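Surface Wear and Cleanability of Countertop Materials in Shared Student Kitchens
Final report, Materials in Buildings, Group 16
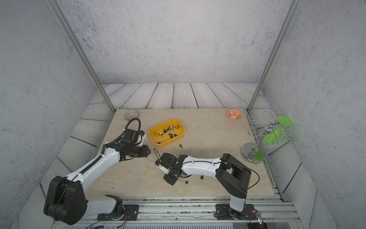

Devbridge, March

1. Background

The shared kitchens in the Montoya residence hall are due for refitting. The housing office asked for a comparison of surface materials that could replace the existing laminate counters, which have swollen at the sink cutouts and lifted along the front edge. Marble-patterned finishes were of particular interest, as residents ranked them highest for appearance in an earlier survey. This report covers stain resistance, abrasion and edge swelling. Cost is treated briefly in Section 5.

2. Materials

Three products were tested: a high-pressure laminate on particleboard (Veker), a solid acrylic sheet (Jekurik) and a sample of the existing counter, cut from a unit already removed from the second-floor kitchen. The first two were supplied in a beige marble pattern. The existing counter is plain gray.

3. Method

Stain tests used coffee, turmeric paste, red wine and beet juice. Each was left under a watch glass overnight, then wiped with a damp cloth and, if a mark remained, with dish soap. Color change was read with a handheld colorimeter at the center of each spot.

Abrasion was applied with a weighted nylon pad for 600 strokes per sample. Gloss was measured before and after, always in the same direction, as the readings on patterned surfaces varied with orientation.

For edge swelling, cut pieces were stood in tap water at room temperature. Thickness was measured with a caliper at marked points before immersion and again after 16 hours.

4. Results

Turmeric left a visible mark on all three materials. On the acrylic it came off with soap; on both laminates a faint yellow area remained. Coffee and wine wiped off the new samples completely. The old counter held coffee stains along its existing scratches.

The acrylic lost the most gloss -- the haze could be seen under the window light without an instrument. It did not swell. The Veker laminate kept its gloss but swelled at unsealed edges. Sealing the cut edge with silicone reduced the swelling, though two sealed pieces leaked at the corners and were excluded.

5. Cost

Supplier quotes for one kitchen came to $793 for the laminate and $1,639 for the acrylic, both without installation. Sink cutouts are charged separately.

6. Recommendation

Laminate is suitable for the long runs if all cutouts are sealed before fitting. Acrylic is preferred for the sink section only. Heat resistance was not tested and should be checked before an order is placed.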